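What Is Inside a Computer?

A desktop computer is a metal case with parts inside. The biggest part is a flat board called the motherboard. The other parts plug into it, and thin metal lines on the board carry signals between them.

The processor does the computer's thinking. It follows instructions one step after another, very fast. Memory holds the things the computer is working on right now. It comes on long, thin cards that push into slots. 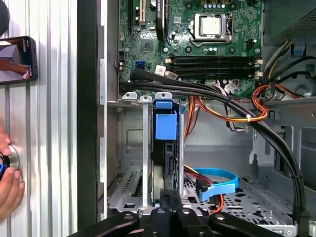
A green motherboard in an open case. The silver square is the processor. The four black memory slots are empty.

Colored wires bring power from the power supply, a metal box that connects to the wall plug. Other cables carry information. A SATA cable joins the motherboard to a drive, where your games and pictures are saved.

Never open a computer by yourself. Ask an adult to unplug it first.

Words to know
Slot: a narrow place where a card fits.
Chip: a small part that handles signals.

Related
What Is a Battery?
How Does a Keyboard Work?
Counting to 100 With 2 Numbers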